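In Defense of the Plain Paper Airplane
By Walid Aoun
8 Mar 2020

My neighbor Silvan Gisler gave up on paper folding last winter. He had bought a kit from Hudec with coated sheets, a plastic creasing tool, and a book of patterns so dense that the first model took him 16 pages. He finished none of them. The box is on a shelf in his hallway now, under the gloves.

I think the kit is to blame, and I think most of what is sold to beginners has the same fault. It treats folding as something you have to be equipped for. My view is that a person who wants to fold paper should start with one sheet, a table, and a dart or an airplane, and should stay with that for a good while before buying anything.

The case against me is easy to state. Good paper holds a crease better than cheap paper. A bone or plastic tool gives a sharper edge than a thumbnail. A book shows you the order of the steps. All of that is true, and none of it matters in the first month. What a beginner needs to learn is how much force a crease takes and what happens to the far corner when the near one is off. You learn that by folding the same simple thing again and again, and you will only do that if the paper costs next to nothing and you don't mind throwing it out.

I would make one exception, for color. Bright paper is worth having. On a strong blue the shadow in each crease shows up clearly, and you can tell at a glance which layers have been pressed flat and which are still standing a little apart. White copy paper hides a lot of this under a kitchen light.
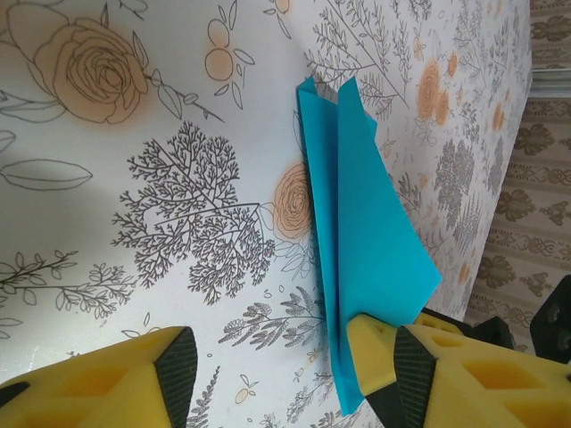

The Table Matters Less Than People Say

Every guide I have read tells you to work on a hard, bare surface. The one that came with Silvan's kit gives it a whole page. I grew up folding on a tablecloth, because my mother did not allow anything on the wood, and I still do it. A cloth gives slightly under the paper. The crease comes out softer, and you have to go over it twice. For an airplane with a handful of folds that is no hardship. For a crane with tight points it is a nuisance, and I would move to the counter.

A printed cloth has its own use. If there are flowers and branches all over it, you can line up a fold against a stem or the edge of a leaf and check it without a ruler. My brother called this cheating. I call it using what is on the table.

What I would not do is go out and buy a folding mat. Devura sells one, a shop in Caltby had a stack of them in September, and I have yet to meet anyone who folds better for owning it. I did ask the clerk what the grid was for. She said it was for alignment. So is the edge of the paper.

The harder question is whether simple folding is worth doing at all once you are an adult. People in Gornside, where I run an evening table at the community hall, sometimes tell me that airplanes are for children and that they came to learn something serious. I understand that. They have given up an evening. But most of them can't fold a sheet down the middle and have the corners meet, and it shows in everything they make afterward. The long narrow strip along one side comes out wider at the top than at the bottom. The wing opens at a different angle from its partner. These are first-fold mistakes, and a longer pattern only carries them further.

The middle of the job is where the attention should go. A fold is made while the paper is being held, and small thin pieces are the worst for this, as they tend to swing down from whatever point you have hold of. 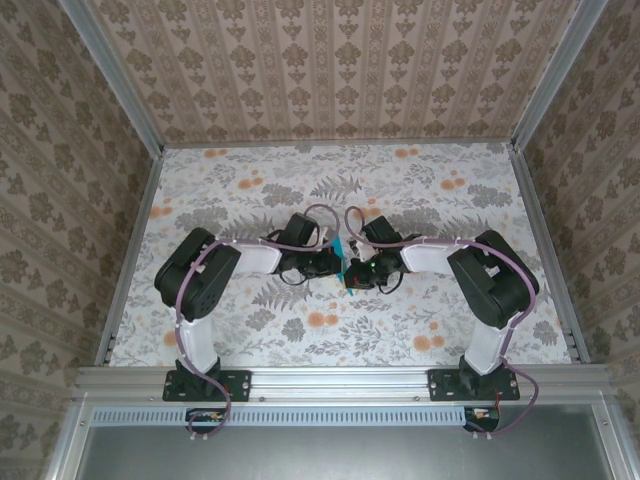

So I tell people to slow down at that stage, keep the grip close to the crease, and leave the rest of the sheet alone. Pressing comes later. If the grip is wrong, pressing will only make the error permanent, and with coated paper you can't take it back without leaving a white line.

I have had letters about this view before. One reader wrote that I was keeping people from the pleasure of difficult models. I don't want to keep anyone from anything. Fold the crane, fold the beetle with 6 legs if you have the patience for it. I would only ask that you fold a decent airplane first, and that you do it more than once.

Silvan has agreed to come to the hall next month. I told him to leave the kit at home and bring a sheet of any color he likes.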